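Folding laundry: what to take from the robot papers

Bondov's laundry study gets passed around as proof that shirts will soon fold themselves. I read it in August, and I would keep your folding board. The method is sound enough – people work the grippers by hand, and a model learns from the recordings – but the 73 percent success rate covers one kind of garment, started from 2 set positions. Nine failed runs were dropped as "operator error." 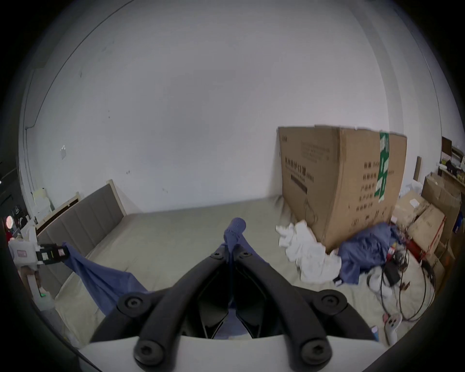
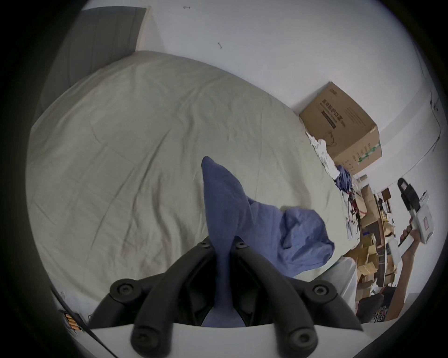 Blue cloth in the gripper, both times, over the bed.

Reshma Mokgethi wrote in to object that dropping bad runs is normal and that the Tanguy group did the same with more than 18. Fine, but then print the number with them left in.

What does carry over to your own bed:
Find a corner before you lift anything.
Pull the cloth tight between both hands, then lay it down.
Do shirts in one batch and towels in another.
Leave fitted sheets for last. The paper left them out.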